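Can a robot fold a box yet?
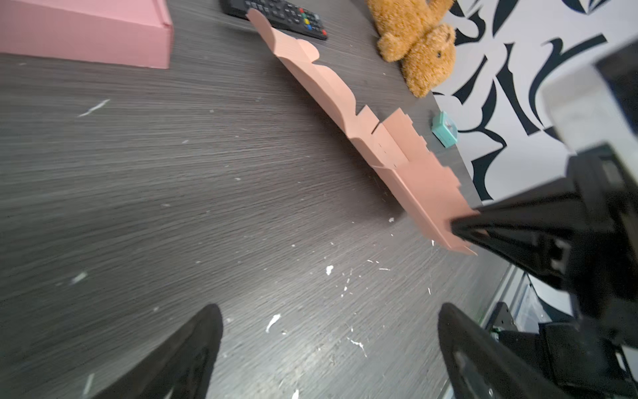 I packed boxes at Probert for two summers, so when people ask me whether machines can do ordinary chores yet, I think of cartons first. A flat blank is an awkward thing. It bends where you don't want it to, and the creases only help if you push them in the right order. The pink one has tabs and notches all along it, and a flap near the middle standing partly up while the gripper has hold of one end. Getting hold of the end is the easy bit. Tucking a tab into a slot you can't see is where I'd expect trouble -- I used to do it by feel.

Factories have had carton machines for years, of course. The one at Probert did a single size, and if you changed the size you lost most of a morning. What I'd want at home is something that copes with a remote control and a teddy bear left on the same table.

My guess is that laundry will come before boxes. A badly folded towel is still a towel, but a badly folded box drops your mugs on the floor. I packed 443 in one shift in June and still got 21 sent back.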